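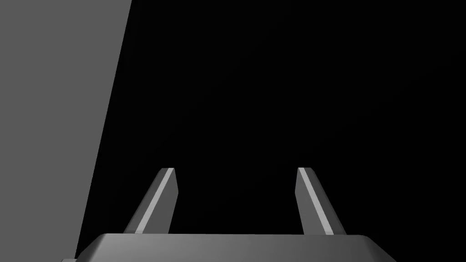
Should a shop buy simulation software before it buys the robot?
At Bronddale's packing plant in Gastley, the software came first, and the order for the arms will wait until the reach and grip checks are finished.

Bronddale plans to put robot arms on 3 of its packing lines next year, and the company has set aside money this summer to work out the layout on a computer before it signs for any hardware.

Myrtle Achterberg, who runs purchasing at the plant, said the simulation license and the engineering hours come to nearly 85 thousand dollars. That money comes out of this year's operating budget. The arms, grippers, guarding and installation will be a capital request, and it goes to the owners in August.

"We bought a palletizer years ago off a drawing and a sales visit," Achterberg said. "It fit the floor. It didn't fit the way we load the trucks, and we paid for the changes out of maintenance for two years."

The company has two quotes in hand. One is from Natora, which builds arms and sells its own two-finger grippers with them. The other is from Mahama, an integrator that would supply the whole cell and handle training. Achterberg would not give the totals while both firms are still bidding. She said the Mahama price is higher but includes spare fingers and a service visit each quarter.

Jericho Enriquez, the plant's automation engineer, is doing the modeling. He has been checking how close the gripper can work to side panels and bin walls, and how wide it must open for the plant's cartons. The plant ships 721 different items, and the smaller cartons often end up in the corners of the bins.

"If the wide gripper can't get in next to the wall, I need to know before we order 3 of them," Enriquez said. "Swapping a model takes me a morning. Swapping the real thing means a change order and new mounting plates."

The simulation does not cover everything. Enriquez said tape, dust and crushed corners are hard to model, so the budget also holds money for a two-week trial with one rented arm. A sample set of 1,270 cartons has been pulled from regular stock for that trial.

Floor work is a separate line in the plan. It includes new power drops, an air line and moving a walkway on the north side of the building. The electrical quote is still out.

If the owners approve the request, Bronddale expects to place the order in the fall. Delivery times from both bidders run to several months.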